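Right, budget thread, seeing as three of you asked what we're spending next year and I've been putting off doing the sums

Current plan is 2 arms on the bench by March. One we've got, one we haven't. The one we haven't is the expensive bit, obviously

Bondus quoted us with a 12 week lead time, Breltorero said 7 but want the whole lot paid up front. Leaning Bondus, even though the wait is driving me up the wall!

Things I forgot to budget for last time: finger pads (they scuff, they wear, you will buy more), spare fingertips, a second power supply, carriage. Carriage!! On a thing that weighs as much as a labrador

Darnby do the pads in packs and they're fine. I've put down up to 2 packs a quarter, which feels mean but we'll see

Also pricing a proper tabletop. White is lovely for the cameras and shows every single speck, so there's a line in the spreadsheet that just says "wipes"

Cardboard boxes: free, we get them from the post. Best value kit in the building. The open flaps are a pain to get hold of and that's exactly why I want them in the tests before we sign for anything

Quotes need to be in by 30th November so if anyone's bought from Abubakar lately, please shout, their site has no prices on it and I'm too stubborn to ring

Back to the box now, spreadsheet can wait till after tea 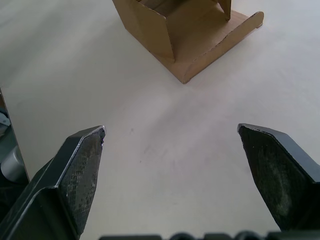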